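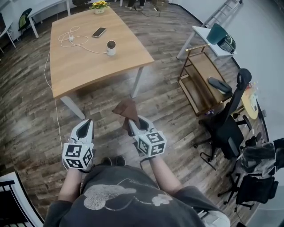

Lensa Tilahun replied that a damp cloth on its own would never get a pale oak top properly clean, and that set off such a long back-and-forth under my last post that I thought I'd better start a fresh page and put the whole problem down in one spot. So hello again everyone, and sorry in advance for the length, I do tend to go on.

We have a shared workroom with one light oak coloured table in the middle of it and a couple of white desks along the edges. Everybody has a desk they think of as theirs, and then the table belongs to all of us, so you can guess which surface is always in a state. People put their phones on it. The charging cable lives on it, in a great loopy knot that I undo in the morning and find back again by three in the afternoon. There's a little pot of yellow flowers at the far end that I'm very fond of and would like to keep (please don't tell me to get rid of the flowers!).

I've been wiping the table down with a brown cloth, going around the phone and the cable and whatever else has landed there, and I've worked out that I'm really only ever cleaning the same patch in the middle. Along the edges and around the cable hole it goes a bit grey and tacky. I tried a spray called Zolico that a friend swears by, and the table looked lovely for a morning and then showed every single handprint. I also have a bottle of Prokham oil soap in the cupboard that I'm too nervous to open.

What I'd love to know is:

How often should a table like this be wiped, and with what?
What do you do about the grubby ring around the cable hole?
How do you tame one long white charging cable so that it can still reach people but isn't lying all over the top?
And does the floor matter? Ours is a weathered, wood-look plank in greyish brown and it hides dirt so well that I never know if it needs doing.

I should say the room is used by a mixed lot of us at all hours, so anything that relies on people remembering a roster is probably doomed. I did make a roster. It had colours.

Thanks so much, and thank you to Lensa for getting me to think about it properly.

Iara Gallardo

Hortensia Alarcón

Hello Iara! What a nice thorough post, and I could picture that cable knot as if it were my own. I looked after a shared sewing room for a good long while, with a table that got everything from hot irons to birthday cake, so I'll tell you what I ended up doing, and you can take whichever bits suit you.

First, find out what the top is finished with, if you can. A lot of light oak tables are lacquered, some are oiled, and some are only oak-coloured, with a printed surface over board. Put a few drops of water somewhere that doesn't show, such as the underside of the edge if it's the same finish, and give them a few minutes. If the water sits there in beads and wipes off without a trace, you have a sealed top and life is easy. If it darkens, treat it as oiled wood and go gently. Leave that oil soap in the cupboard until you know. On a sealed surface it can leave a film, and I have a suspicion that a film is what you've got from the spray as well. Handprints show up beautifully on a film.

For a sealed top I use warm water with a tiny squirt of dish soap, and I mean tiny, a teaspoon to a bucket. Wring the cloth until it's barely damp, wipe the whole table, then go over it again with a cloth rinsed in plain water, and then a dry one. Lensa is partly right in my opinion. A damp cloth is fine for dust and crumbs, but it won't shift what hands leave behind, and if the cloth has been used all week it's just moving the same grease from one end to the other. Wash your cloths hot and skip the fabric softener. I kept 6 cloths going for our room and a lidded bucket for the used ones, and that made more difference than any product I ever bought.

The other thing, and I say this with love because I did it for years, is that you have to take everything off. All of it, phone included, and your flowers too. Wiping around things is how you get that clean patch in the middle with a tidemark at the edges. I used to put the lot on a tray, carry the tray to a chair, and do the table in one go from the far end towards me. It takes 3 minutes once you've got the rhythm of it. Wipe with the grain, in long overlapping strokes, and finish with the near edge, where everybody rests their wrists. That near edge always wants a second pass.

Your plant will want a saucer under the pot, by the way. A pot that sweats or leaks can leave a ring on wood that you'll never get out, and it happens so slowly that you don't notice until the day you lift it up. I put a cork mat under the saucer as well, but then I'm a worrier.
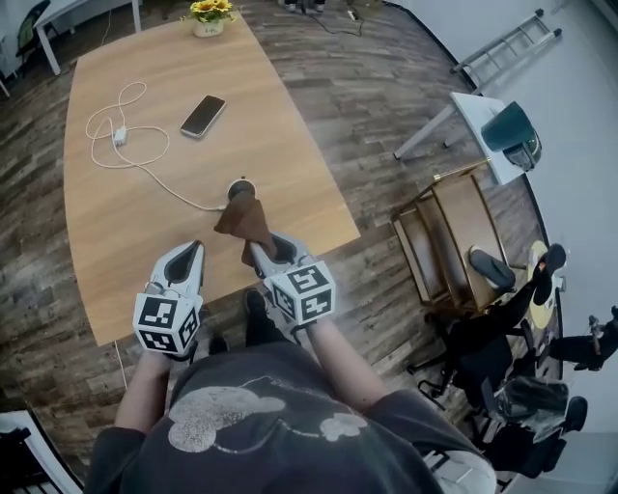

As for the hole where the cables go through, the black ring is usually just pushed in, and most of them lift out if you get a fingernail or an old bank card under the lip. Unplug what you can first. The tacky line is dust stuck to whatever has been pushed up against the ring by all those wet cloths, mine included. Lift the ring, wash it in the sink, and dry it well before it goes back. Clean around the hole itself with a cotton bud and as little moisture as you can manage, because the cut edge inside is often raw and it will swell if it gets wet. I had one swell on me and the ring never sat flat again. After that I did it once a month and it stayed nice.

The cable I'd tackle with one of those soft hook-and-loop ties. Decide how much length people truly need on top, which in our room was far less than they claimed, tie up the rest in a flat coil, and keep the coil underneath the table. You can get a little mesh sling or an adhesive hook for it. Please don't wind it tight round your hand and cinch it, the way my husband does, as it's hard on the wires near the plug. Loose, flat loops are kinder. And if there's a cord hanging down off the table edge on the side where people walk, move that one first, before you do any cleaning at all, as somebody will catch a foot in it sooner or later.

I think your floor does matter, because whatever is on it ends up on shoes and chair wheels and is then ground in. With that weathered pattern you won't see dirt by looking straight down. Get low, with the light behind the floor, and you'll see it soon enough. A dry microfibre sweep most days and a barely damp mop now and then would do me. Always dry first, or you make mud.

Do let us know how the water drops go!

Lautaro Paredes

Just get a big desk mat from Jusar and put it over the whole thing. Cost me 30 dollars. Never cleaned my table again.

Ivana Urrutia

Hi Iara, I'd be careful with Lautaro's mat (sorry Lautaro). I had one on a pale table near a window and when I peeled it off after a summer there was a darker rectangle underneath where the sun hadn't reached, and it hasn't evened out since. Grit also creeps in under the edges and scratches. If you do use one, take it up when you wipe and don't leave it in the same spot for months.

Hortensia has covered the washing better than I could, so I'll only add what worked for us on the people side of things, because I too have made a roster with colours, and I too have watched it curl up on the wall.

What we did was give the things a home that wasn't the table. We already had an old rolling cart with shelves, so the top shelf became the place for phones and keys, with a charger fixed there, and the lower shelf had the cloths and a small spray bottle of plain soapy water. People will put a phone down wherever the charger is, so if the charger is on the table then the phones will be on the table, and no amount of asking nicely will change it. Once it moved to the cart, the table cleared itself within a week or so, and I didn't have to say a word to anyone. If your table is the only spot the cable can reach, a longer lead is cheap. Mine came from Arancibia, the hardware place near us, and I've had no complaints.

We also stopped saying "clean the table" and started saying "wipe it before you go". Whoever's leaving last gives it one pass with a damp cloth, no moving of furniture, no products. Then one person does the proper wash that Hortensia describes, with everything off, every couple of weeks. I do ours on a morning when I have the radio on and I quite look forward to it.

On the handprints, I agree it'll be leftover product. You may need to wash it two or three times with that weak soapy water before it stops streaking, and it can look worse after the first go, so don't panic. A bit of white vinegar in the rinse water helped on my sealed top, a splash only, but I wouldn't put vinegar anywhere near oiled wood.

One small thing about the mop. If you have a chair with wheels in there, turn it over once in a while and look at the castors. Ours were packed with hair and fluff and had been drawing faint grey lines across the boards that I'd blamed on people's shoes. I picked them clean with a crochet hook and the lines washed off and didn't come back. Horrible job, very satisfying, bring a bin bag.

And keep the flowers! Turn the pot a little each time you lift it for wiping and they won't all lean the one way.

Iara Gallardo

Oh, you are all wonderful, thank you. I did the water drops under the edge at lunchtime and they beaded up like anything, so it's sealed, and the oil soap can go to my sister. The ring around the cable hole lifted out with a library card and I won't describe what was under it. Saucer is on the shopping list, along with more cloths. I'm going to ask the others about moving the charger before I do it, as there are strong feelings in our room about the charger, and I'll come back in August and tell you how we got on.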